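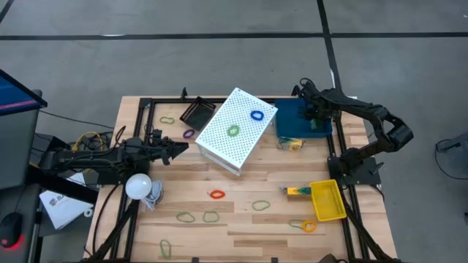

Open Day at the Dendadier Robotics Hall: Frequently Asked Questions

Visiting

When is the hall open to visitors?
The open day takes place once a year, in December. Doors open at 10 a.m. and the last group goes in at 3:30 p.m. The two-arm table runs for most of the day, with a stop at noon for lunch and a safety check.

Do I need a ticket?
Yes. Entry is free, but each visitor needs a timed ticket, including small children. There are 600 tickets in all. Last year 497 people came, so we don't expect to turn many away, but the late morning slots go first.

How long does a visit take?
Plan on 93 minutes if you want to follow the whole route. That covers the short talk in the front room, the table demonstration, the Gazi software corner and time for questions at the end. You may leave at any point. If you only want to see the arms, tell the person at the door and you will be sent straight through.

Where do I park?
Use the Ornunstead lot on the north side of the building. The small lot by the loading door is for deliveries and for visitors with a disability permit. The number 3 bus stops across the street.

The two-arm table

What are the robots doing?
They sort and move everyday items on a wooden table. Two arms are mounted on opposite sides, each with a two-fingered gripper. The items include rubber bands in several colors, small printed boxes, baskets and a blue bin. A typical job is to pick up rubber bands and put them in a container, or to move a container that already has things in it.

Why rubber bands?
They are hard for a robot. A rubber band has no fixed shape. It can lie flat, fold over itself or stretch into a long loop, and it is thin enough that the gripper has to come down almost to the wood to get hold of it. Two bands that touch are harder again, because the arm may pick up both. A block or a cup would make for a smoother show, but it would tell you less about what the arms can and can't do.

Do both arms work at the same time?
Sometimes. For many jobs one arm does the picking and the other waits over the table or off to its own side. Larger or awkward items may need both. When both are moving, each one has to stay clear of the other, and you may see one stop until there is room.

Can the arms carry something that is already full?
Yes, within limits. Containers are moved with their contents still inside, and this is one of the parts visitors ask to see again.

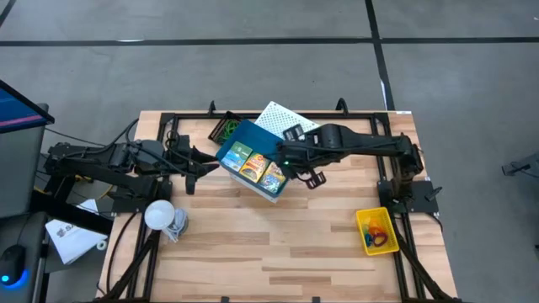

The main problem is tilt. An arm that holds a container from one side has to control the angle all the way across the table, or the contents slide. A slight lean is fine when the items are packed upright against one another. Loose items are less forgiving, and we lower the speed for those.

Are the arms following a recording?
No. The start positions are changed between runs, so a fixed set of moves would miss most of the items. The Omero control program works out each reach from what is on the table at the time. An operator watches every run and can stop both arms with one button.

Why are they so slow?
The speed is set low for the open day. Faster runs are possible, but it is easier to follow what is going on at this pace. Slow moves also make a missed grip easier to spot.

What happens when an arm drops something?
It tries again if the item is still within reach. If the item ends up on the floor, the operator stops the arms before anyone steps in to get it. Please don't pick up dropped items yourself, even if they land by your foot. Expect to see some misses during your visit. We don't hide them or restart the run to cover them up.

Safety and children

How close can I stand?
Stay with your guide and keep out of the reach of the arms at all times. Your guide will show you where to stand. Please keep bags and coats on your side as well - cables run down from the table, and straps catch on them.

Is there a minimum age?
No. Children under 12 must be with an adult. Strollers are allowed on the whole route.

Is it loud?
Not very. The arms make a low whirring sound. The front room is louder than the demonstration area when a group is going in. If you or your child would like a quieter visit, choose the first slot of the day.

Can my child control a robot?
Not at the two-arm table. There is a smaller hand-guided arm in the Gazi corner that children can move with an adult beside them. The line can be long after lunch.

Other questions

May I take pictures and video?
Yes, without flash. Bright flashes can affect the camera system the arms use. Tripods are not allowed in the demonstration area.

Can I bring something for the robot to pick up?
Not on the open day. Items have to be tested first. School groups that book a separate visit can send a list of objects ahead of time, and we will try as many as we can.

Who can I talk to about a school visit?
Anwara Cassim handles all group bookings. Ask for her at the front desk or leave your details on the sign-up sheet there. School visits run from January through May, in the mornings only.

Is there food?
Coffee and snacks are sold in the front room until 3 p.m. Food and drinks can't be taken past the second set of doors.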